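Clovon trays and bins: frequently asked questions

Last revised Tuesday, June 21, 2022

What is the difference between a tray and a bin?
A tray is shallow and carries flat parts in a single layer. A bin is deeper and holds parts until they are wanted. The Clovon range covers both. Lids are sold separately and fit the bins only.

Which sizes are in stock at Clondcombe?
The standard tray is part 319. The half-width tray is part 60 and is ordered in packs. Bins come in one footprint and two heights. The Kallio store carries the low bin only — the tall one has to be sent across from Clondcombe, so allow two extra working days.

Can I mix Clovon bins with the older Drulel ones?
On a shelf or bench, yes. In a stack, no. The Drulel rim is narrower and the upper bin will sit inside the lower one and jam. Drulel bins were withdrawn from the catalogue last October and can be returned for credit if they are clean and uncracked.

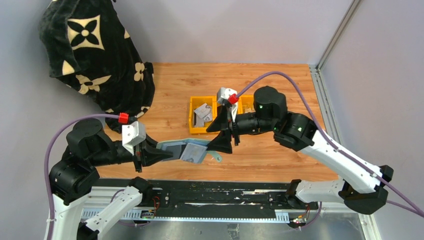 How should flat metal parts be carried?
Put the part down flat, clear of the tray's rim, and keep the tray level until it is set down. Loose plates slide on a smooth base, and a tilt that seems slight is enough to start them moving. Hold the tray at both ends, as with the light blue one carrying the gray plate, and leave the bins standing on the work surface behind it. Two trays should not be carried one on top of the other unless the lower one is empty.

Does the colour mean anything?
Not to us. The trays and bins are the same material whatever the colour. Many customers use one colour for checked parts and another for unchecked, in which case write the rule down and fix it to the wall.

What load will a tray take?
The limit for part 319 is 33 newtons, spread evenly. Bins are marked underneath with their own limit.

How do I clean them?
Warm water and washing-up liquid, then a soft cloth. Do not use solvent — it clouds the clear and translucent trays. Swarf should be tipped or brushed out before washing, as it scratches the base when rubbed.

Can I buy labels?
Yes, in rolls. They fit the front face of either bin height. There is no label position on the trays.

A part number on my order is not listed here. What is it?
Numbers from 1,956 upwards are spares: clips, feet and dividers. Send the number and a photograph to Lempi Juntunen at the Kallio store, who keeps the spares list.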